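Primatix (student project)

Primatix is a student robotics project that teaches two-handed manipulation of small laboratory objects. It began as a coursework option in an introductory automation class and later became a standing club with its own workspace, task list and yearly contest. Its members collect demonstrations with hand-held grippers, train control policies on the recordings and test them on a pair of bench-mounted arms.

The project is known within its school mainly for the Ternel tasks, a set of tabletop exercises involving vials, caps and powders.

Contents
History
Organization
Equipment
Tasks
Contest
Results and criticism
See also

History

The class from which Primatix grew was built around a single industrial arm, which students shared in short time slots. Most of a term went to waiting for the arm or to fixing collisions. Tharun Joseph, then a second-year student and later the project's first coordinator, proposed that groups should gather their training data away from the robot, using grippers moved by hand. The first pair was assembled over a summer, starting in July, from printed parts and hardware left over from an earlier contest entry.

The name was chosen by a vote among the founding group, which had seven members. An earlier name, Drerska, was kept for the software that stores and trims the recordings. The two names are often confused in older club notes, where "a Drerska session" can mean either a recording session or an evening spent cleaning up files.

The project was recognized as a club on 2022-03-11. Recognition gave it a small parts budget and permission to keep its benches set up between terms. The class still exists, and students enrolled in it may count club recordings toward their lab hours.

Organization

Work is divided between a recording group, a hardware group and a training group. New members start in recording and are expected to complete 32 accepted demonstrations before moving on. A demonstration is accepted when a second member has watched it through and found no dropped object, no long pause and no point at which both cameras lose sight of the work.

Meetings are held in the Lund room, a teaching lab on the ground floor. The room is shared with a chemistry course, which explains the early choice of vials as the main object. Members write their own session notes, and the quality of these varies a good deal.

Equipment

The hand-held grippers have two fingers each and are worked by the user's own grip. A camera looks out past the fingers, so that a recording shows roughly what a camera on the robot's wrist would show. The same finger shape is fitted to the bench arms.

Several versions of the fingers have been made. The first were smooth and let glass turn in the grip. Later ones have a flat contact face and can be swapped by removing screws, a change made after a term in which broken fingers had to be cut off and glued back on.

Powders used in practice are harmless kitchen substitutes. The club's rules forbid the use of real reagents in any recorded task.

Tasks

The Ternel tasks are numbered but are usually called by name. The simplest is the upright, in which a lying vial is picked up and stood on its base. The tilt asks the user to hold a capped vial near the top, lean it over and bring it back without letting the base slide. The exchange passes a vial from one gripper to the other above the table. The longest is the uncap, in which one gripper holds the glass and the other turns the cap.
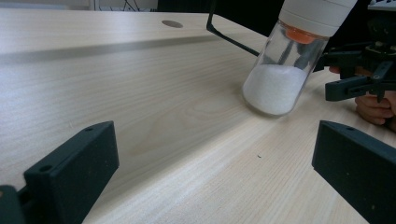 The exchange is generally considered the hardest to learn by hand. The receiving fingers have to be open wide enough to clear the glass, and beginners tend to close them too early and push the vial sideways. Joseph's notes for new members advise keeping the receiving gripper still and letting the other one do the moving. Not all groups follow this – some prefer to set the vial down and pick it up again, which is slower but gives fewer rejected recordings.

Clear glass also causes trouble in training. A policy that works on a filled vial may miss an empty one, and reflections from the ceiling lights have led to grasps aimed beside the object. The training group asks for recordings at more than one fill level.

Contest

An internal contest is held once a year. Teams choose three of the Ternel tasks and run each on the bench arms, with six attempts per task. Points are given for finished attempts and taken away for touching the table with the cap or knocking over a neighboring vial. Human control during an attempt ends it.

Teams may use the shared recordings or make their own. In the first contest all teams used the same shared set, which then held 342 demonstrations, and the scores were close. Later rules gave extra points for new recordings added to the set before the contest.

Results and criticism

Policies trained on the club's data handle the upright reliably and the tilt fairly well. The uncap has been finished on the bench arms only with caps that were already loosened by hand.

Some former members have said that the project spends too much time on recording and too little on control theory, and that students can leave it without having written a motion planner. The class instructors have answered this in part by adding a planning assignment that uses the bench arms without any recorded data. The assignment is optional for club members who are not enrolled in the class.

See also

Drerska (software)
Ternel tasks
Learning from demonstration
Robot end effector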